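About Niven

We test robot hands for people who are about to spend a lot of money on them. 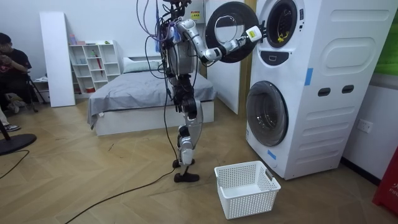 Gripper against the door rim, upper machine. Laundry trials at Niven.

Niven was started by Niall Purves, who had bought 2 grippers on the strength of their brochures and wanted somewhere to put his feelings. He built a test bench in his garage. The bench grew into a room, and the room now has a bed, shelves and a stacked washer-dryer, so visitors tend to ask who lives there.

What we do is simple and fairly dull to watch. You send us a gripper, an arm, a camera or a controller. We fit it, give it household jobs and write down what happens. Doors are a favorite. A round door on a hinge has ended more promising demos than any competitor could, and we keep a list.

A short trial is 300 attempts at one task. A full one is 1,000, with the same task, the same robot and the same door, and by the end of it everyone in the building has opinions about hinges. You get all the numbers, including the ones your sales team would like us to round.

We also run side-by-side comparisons. The Oltosen and Dirner grippers went through the full laundry set in May, and both makers are still speaking to us. Nosteo sends us its controllers before release — usually with a note saying this one is final.

We don't sell hardware, and we don't take a cut from anyone who does. We do give back your gripper, with most of its screws.

Trial slots open every 2 months. Write to Niall, who answers his own mail and is slow at it.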